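Search the archive
Go

Re: [clirura-users] planner takes the long way round in sim

Þórey Mogensen wrote:
> After the update my arm swings way out before it comes down
> to the box. Same start pose, same goal. Out of 100 runs, 12
> went the long way. Is it the sampler or did I break a joint
> limit?

Hi Þórey,

I got the same thing last night, so it's probably not your limits. I went through my config line by line first (of course I did) and then found that the new default seeds the IK solver at random instead of from the current pose. So now and then it picks the other elbow solution and the planner happily makes a path to it.

Try setting the seed back to current_pose, and bump the planning timeout up to 30 seconds while you test. I also check the hover pose by itself before I let it plan the approach – gripper open space below, box on the table, stop there and look at the joint values. If the elbow is on the wrong side at that point you can throw the run away right then.
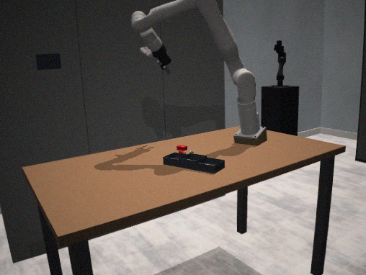

Guoqing Xie told me off-list that the seed alone didn't fix it for him, and that he had to put a cost on shoulder travel as well. He set the weight by trial and error and wants to know if anybody has a better way.

I don't, sorry! I'd start low. When I cranked mine up the planner started timing out on goals it used to reach just fine, and I lost most of an evening to that.

One more thing – are you loading the box as a mesh or as primitives? My mesh was treated as one solid lump, so every goal inside the rim came back as a collision. Five thin slabs fixed it.

Can you send me the log from one of the bad runs?

Baoshan

Recent threads
Beltrán branch: build fails on a clean checkout
Shadows slow down the depth render
Widmont meetup notes, July
Gripper opens too early on replay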